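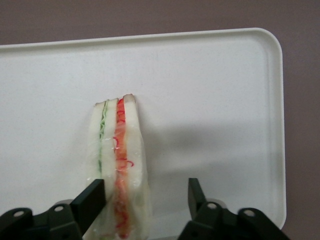
Catalogue p. 73

Catering > Wraps and Films > Flonell Cling Film, Catering Roll

Flonell is a clear food film for cafes, canteens and school tuckshops. It comes in a plain cardboard cutter box and is kept in stock at our Prakbridge and Inthorpe counters.

Each roll is 200 metres long. Cartons hold 8 rolls. The film clings to itself and to most smooth dishes, and can be used in the fridge or freezer. Do not use it in a conventional oven or on a hot grill.

Store the box flat, away from direct sun. If the end of the film gets lost on the roll, a strip of sticky tape dabbed along the edge will lift it.

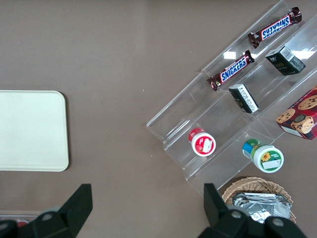 Orders placed before 2 pm leave the same day. Full cartons are delivered free in the metro area, single rolls are pick-up only. The old grey-box roll is discontinued but the Bahrami wall dispenser fits both.

Stock code 1788. Trade accounts welcome.

Comments (3)

tuckshop_mum: Tears cleaner than the last brand we had. Box gets soggy if you leave it by the sink.

Gaz: Does the dispenser come with screws?

baylane cafe: Ours did, but no wall plugs.

Contact us | © Prakbridge Catering Supplies | Back to top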